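Packing shifts changing to gripper work, what should we expect?
Posted in Workplace and Jobs, 20 June 2021

I pack small orders at Kassab, second shift. In September part of our line goes over to automation from a firm called Plustine. Until then 15 of us take turns doing the work with hand-held grippers so the machines can learn from it. You open both grippers, pick up the plastic box, set it in the wire basket or take it out, and do it again. Pay is the same. Has anyone been through this? What happens to the packers afterward? 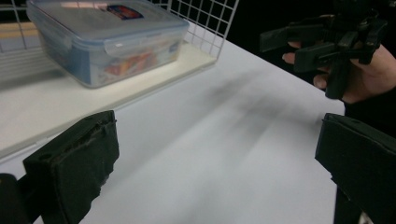 2 replies

wonanau_dock
We did this at Wonanau. Of 26 packers, 7 moved to machine tending and the rest stayed on mixed orders, which the arms were too slow at. No layoffs the first year. The tending job is quieter but you stand in one spot and wait for faults. I missed talking to people. Two things to ask for now:

Get the new job titles and pay grades in writing before the switch.

Ask for breaks during the gripper sessions. Squeezing a handle all shift is harder on the thumb than normal packing. We started at 50 minutes on and had to get that cut. 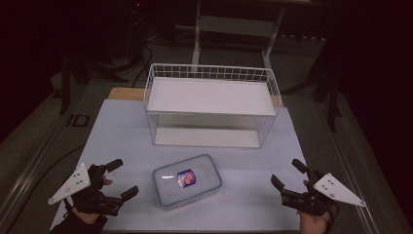 Also ask who signs off on your speed. Our supervisors compared gripper times with regular packing times, and that made people look slow when they weren't. Once the lead wrote the sessions down as a separate task it stopped.

Zisholm Temp
depends on the company. mine said nobody would lose hours and then the weekend shift was gone. I'd start looking around just in case. the training was ok though, easier than lifting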